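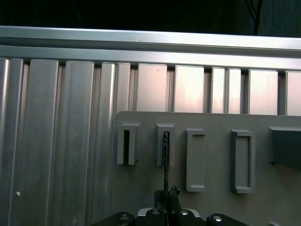

Selon Lenni Oksanen, le kit Trindeck ne mérite pas encore qu'on le qualifie d'autonome, et les chiffres de Skurex valent surtout pour une cellule réglée par Skurex. Je partage l'essentiel de cette réserve.

Point d'avancement, août. Le poste d'essai est monté chez Lahtinen : panneau gris à supports alignés, pièces métalliques plates, pince noire d'origine. La tâche évaluée reste l'insertion d'une pièce dans la fente d'un support, puis son retrait.

Sur 500 cycles lancés, 244 se sont terminés sans intervention. Le fournisseur attribue l'écart à notre éclairage - argument déjà entendu au rapport précédent, avec un autre éclairage. Les 23 arrêts d'urgence n'ont toujours pas reçu d'explication écrite.

Le module de recalage Ulongate, facturé en option, a été activé à mi-parcours. Je ne vois pas de gain net dans les journaux. Skurex en voit un, mais en excluant les reprises manuelles, ce que le protocole signé ne prévoit pas.

Budget : la deuxième tranche n'est pas engagée. Je propose de la bloquer jusqu'à réception de 2 éléments, l'analyse des arrêts et une série complète sans technicien Skurex sur place. Le contrat de maintenance peut attendre.

Prochaine série d'essais dès le retour du contrôleur, parti en révision.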